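머그 걸이 및 탁상 소품 설치 안내
3장. 테이블 위 배치와 머그 걸기
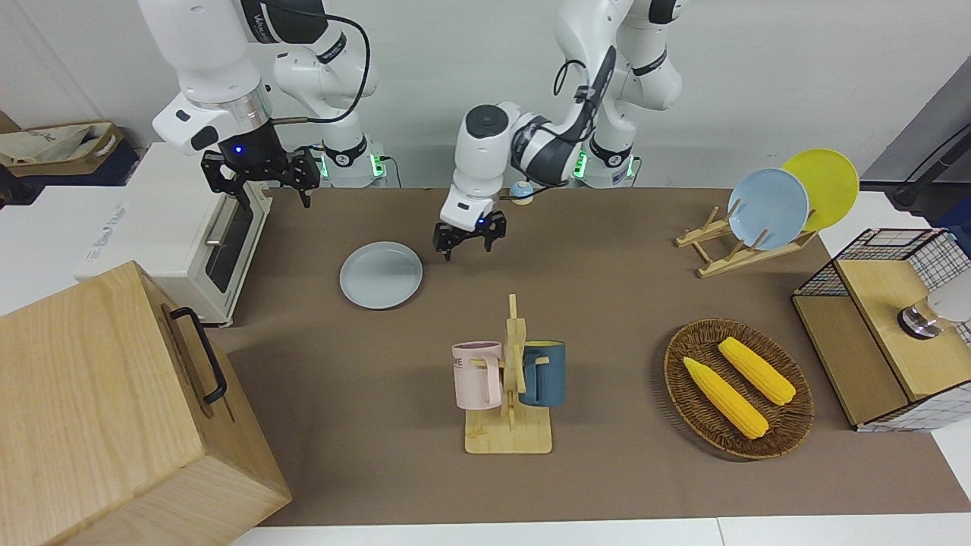
읽는 시간 3분

이 장에서는 Jedby 머그 걸이를 테이블에 놓고 컵, 접시, 바구니, 토스터 오븐을 함께 배치하는 방법을 설명합니다. 걸이의 조립은 2장을 참조하십시오. 사진의 배치는 걸이를 테이블 앞쪽 가운데에, 흰색 토스터 오븐을 왼쪽 가장자리에, 옥수수를 담은 타원형 바구니를 오른쪽 앞에 둔 경우입니다.

3.1 시작하기 전에

테이블에 천을 깔 경우 주름을 먼저 펴십시오. 걸이의 받침은 평평한 직사각형이므로 천이 접힌 곳에 놓으면 기둥이 기울어집니다. 천의 색은 상관없습니다. 다만 밝은색 나무 걸이는 사진처럼 갈색 천 위에서 윤곽이 잘 보입니다.

주의: 토스터 오븐을 사용한 직후에는 옮기지 마십시오. 전원 플러그를 뽑고 완전히 식힌 다음 위치를 바꾸십시오.

3.2 배치 순서

1. 토스터 오븐의 자리를 먼저 정합니다. 문을 끝까지 열어 보고 앞에 걸리는 물건이 없는지 확인합니다. 벽과의 간격은 오븐 제조사의 설명서를 따르십시오.
2. 걸이를 손이 닿기 쉬운 앞쪽에 놓습니다. 받침 전체가 테이블 면에 닿아야 합니다.
3. 받침 모서리를 손가락으로 가볍게 눌러 흔들림을 확인합니다. 흔들리면 2장으로 돌아가 기둥 아래 나사를 다시 조입니다.
4. 접시를 놓습니다. 사진에서는 연회색 둥근 접시가 오븐 옆에 있습니다. 구운 빵을 바로 옮겨 담기에 편한 위치입니다.
5. 작은 그릇은 접시 뒤쪽이나 테이블 안쪽에 둡니다.
6. 바구니는 오븐 반대편에 둡니다. 엮은 바구니는 열과 물기에 약합니다.

3.3 머그 걸기

1. 머그의 물기를 닦습니다. 젖은 채로 걸면 나무에 얼룩이 남습니다.
2. 첫 번째 머그의 손잡이를 한쪽 핀에 끼우고 안쪽까지 밀어 넣습니다.
3. 두 번째 머그는 기둥의 반대쪽 핀에 겁니다. 사진에서는 연분홍색 머그가 왼쪽, 테두리가 노란 짙은 청록색 머그가 오른쪽에 걸려 있습니다.
4. 손을 떼고 기둥이 똑바로 서 있는지 확인합니다.

참고: 핀이 짧으므로 손잡이가 두꺼운 머그는 끝까지 들어가지 않을 수 있습니다. 이런 머그는 걸지 말고 접시 옆에 세워 두십시오.

주의: 한쪽에만 무거운 머그를 걸지 마십시오. 머그를 뺄 때는 다른 손으로 기둥을 잡으십시오.

3.4 손질

걸이는 마른 천으로 닦습니다. 식기세척기에 넣거나 물에 담그지 마십시오. 바구니에 옥수수나 과일을 담았다면 비운 뒤 부스러기를 털고 그늘에서 말립니다.

교체용 핀의 부품 번호는 3656입니다. 주문 방법은 11쪽에 있습니다.

개정일 12/12/2021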